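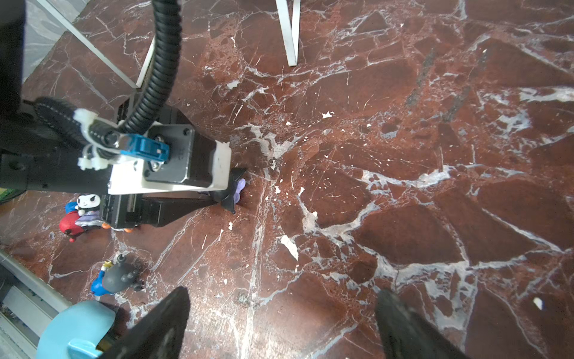
Red-brown marble, pale veins, and the small residents at floor level.

Datasets > Household > Floors > Sundton Floor Clutter

Overview Files Labels Licence Contact

# Sundton Floor Clutter

A collection of small things on floors, mostly the sort you find with a bare heel at night. It holds 661 pictures from the house in Sundton, kept by Ajith Poojary, who has also trodden on a good share of the contents.

## What's in it

- `figures/` character toys, including a Kuromi-style one
- `lumps/` small rounded things, lavender-purple and otherwise
- `floor_only/` 172 pictures of flooring with nothing on it worth picking up

The marble gets its own tag, `marble_red`. It has more veins than a blue cheese and will hide a grape in plain sight. Smudges are tagged `smudge` and left at that. We did discuss a scale of smudges, and it was a long evening.

## Labels

There are 13 labels, listed in `labels.txt`. If a thing is half hidden, label what shows and add `partly_hidden`. Please don't guess the rest. Version one had a "possible biscuit" that three people argued over until July.

Toys take the label `figurine` whatever their character. Names go in the notes column, with "-style" on the end unless the maker's mark is legible.

## Known problems

- Carpet is badly under-represented. Duvano promised us a hallway and sent a doormat.
- File names from the Horobets batch contain spaces.
- `lumps/` needs a better name. Suggestions so far have been worse.

Last edited 21/04/2026. Corrections to Ajith.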